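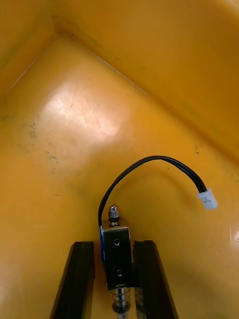 A cuppa and a card chat with Remedios Agbayani

Jul 23, 2022

I've been wanting to get Remedios on the blog for ages, and last week I finally pinned her down! If you've done any of the Griremside card swaps you'll know her work already (she's the one with the inky gum leaves and the teeny tiny envelopes). I turned up with a lemon slice and a long list of questions, and we got through maybe half of them before the kettle went on again.

I started with the obvious one. How did she get into making cards?

"By accident, really," she told me. "My sister was getting married and the invitations she wanted cost a fortune. I said, oh, I can do those. I'd never held a bone folder in my life." She made every one of them at the kitchen table, and by her own account the first 20 went straight in the bin. "The glue came through the front. I was using the kids' school glue! I cried, and then I went out and bought proper double-sided tape."

I laughed so much at that, mostly in sympathy. My first scrapbook is still stuck shut.

These days she's known for her backgrounds, and I wanted to hear how she gets that soft, misty colour. She uses watered-down ink on hot-pressed watercolour paper, and she's fussy about the order. Palest colour first, then leave it alone. "People go back in too soon. You can see it's patchy and you want to fix it. Go and hang out the washing. Have a biscuit. Then come back and look at it again." Her favourite mix at the moment is a dusty olive with a bit of grey, flicked with white gouache off an old toothbrush.

We got onto stamps, of course. She has a soft spot for the Clurno botanicals and I do too – the wattle set especially. I asked how many stamps she owns and she went a bit pink, then confessed she'd catalogued the lot over the school holidays. It's 1,090. I'm not judging! I haven't dared do mine. 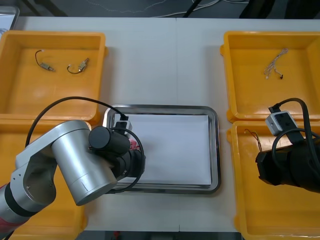
Swaps, mail and the great envelope saga

Remedios has run the winter swap since Jerome Lumbao moved up the coast, and it's grown under her watch. Everybody makes 8 cards, posts them in, and gets a bundle back from other people. The theme this July is "something from the garden", which I thought would be all flowers. Not at all. "Wilfredo Ambrosio sent me compost," she said. "A whole set of cards about compost! Layered brown cardstock, with a little worm on a pull tab. They're my favourites and I don't want to give them away."

And the envelopes? She sighed a very long sigh. Last year somebody made beautiful square cards and nobody had allowed for the extra postage, so half the bundles came back to her letterbox. Now there's a size rule and she's sticking to it. She's also asking everyone to pop a bit of tissue between anything with foil or glitter. (I am guilty of this one. Sorry, Remedios. Sorry, Wilfredo's lovely navy jumper.)

I asked whether she'd ever thought of selling her cards. She did for a while, at the Policarpio markets, and she didn't love it. "I liked the talking. I didn't like making the same thing over and over. Someone would say, have you got that one in blue, and I'd go home and make it in blue and be grumpy all night." She'd much sooner teach. Her beginner afternoon is on again next month and there are 8 spots, with Heiðrún Eyvindsson helping out on the die-cutting side. Bring your own scissors and a tea towel you don't care about.

Before I left I made her give me one tip I could use that same night. She thought about it for so long that I ate another bit of slice. "Stamp your sentiment first," she said finally. "Before you glue it on to the good panel. If it smudges, you've lost a strip of white card and that's all." I've stamped mine last for years and ruined so many good panels! I went home, dug out my Plarno mini alphabet and did a whole row of "thinking of you" strips while the telly was on.
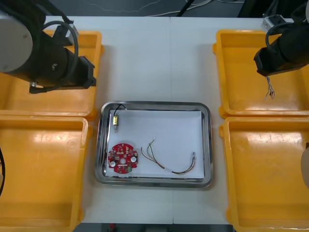
Two yellow trays on each side, steel one in the middle.

She's working on a concertina book next, all in eucalyptus greens, and she let me have a peek on the condition that I didn't describe the cover. So I won't! But it has a window in it, and I want to make one.

If you'd like to join the swap, leave me a comment with your email and I'll pass it on to her. Cards need to be flat enough to go through the normal mail slot, please – she did ask me to say that twice. Cards need to be flat enough to go through the normal mail slot.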